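About Flondton Tile and Trade School

Flondton Tile and Trade School teaches the setting of ceramic and stone tile to adults who wish to enter the trade or to return to it. The school offers daytime and evening instruction and serves students from Flondton and the surrounding towns. It is an independent school and is governed by a board that meets in February and again before the fall term.

Our History

The school began as a training room attached to the Mandia tile works, where new employees learned to mix mortar, cut to a line and set a straight course before they were sent out to customers. When the works closed its retail division, the training room continued under its own name. The first independent class had 24 students and shared a single wet saw. The school later moved to its present building on Sampaio Street, which had been a furniture warehouse and offered the floor space that the trade requires.

To date, 392 students have completed the full certificate. Many now work for contractors in the region, and a number have opened businesses of their own.

What We Teach

Instruction follows the order of work on a real job. Students begin with surface preparation, since most failures in finished tile start beneath it. They learn to check a wall for plumb, to find the high spots in a floor and to choose a backing suited to the room. Layout comes next and receives more classroom hours than any other subject. Students are expected to draw a complete plan, including cuts at doors and corners, before opening a box of tile.

Inside corners are taught as a separate unit. A corner shows every small error made along the two walls that lead to it, and students return to this unit several times during the certificate.

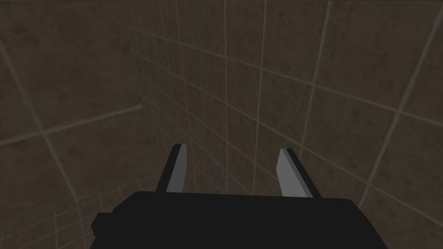

Programs

The Certificate in Tile Setting runs for 30 weeks and may be taken in the daytime or in the evening. Evening classes begin at 6:00 p.m. Students who complete the certificate may apply for the advanced year, which covers stone, large-format tile, shower construction and estimating.

Short courses are offered for homeowners and for members of other building trades. These last 5 weeks and cover one subject each, such as grout repair, kitchen walls or bathroom floors. No earlier experience is needed.

The school also provides instruction for employers at their own places of business. Arrangements are made through the office.

The Grernus Library

The Grernus Library holds the school's collection of pattern books, manufacturers' catalogs and sample boards. It is open to current students and graduates during school hours. Members of the public may use the collection by appointment. Sample boards may not be removed from the building, but catalogs may be borrowed for two weeks.
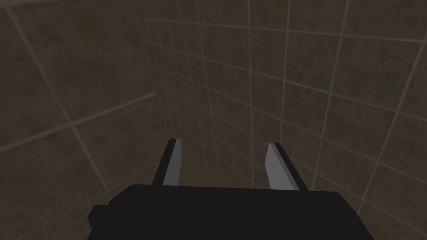 Parallel-jaw gripper, computer rendering

Admission and Fees

Applicants must be at least eighteen years of age and able to lift and carry materials safely. A short arithmetic review is given at the time of application. It is used for placement only, and applicants who need help with fractions and measurement are offered extra sessions at no charge.

Fees may be paid in full or by the month. Hand tools are included in the certificate fee and remain the property of the student. Knee pads and work boots must be supplied by the student.

Visiting the School

Visitors are welcome while classes are in session and should report to the office on arrival. The entrance for deliveries is at the rear of the building. Parking on Sampaio Street is limited in the evening, and visitors are asked to use the lot beside the loading dock.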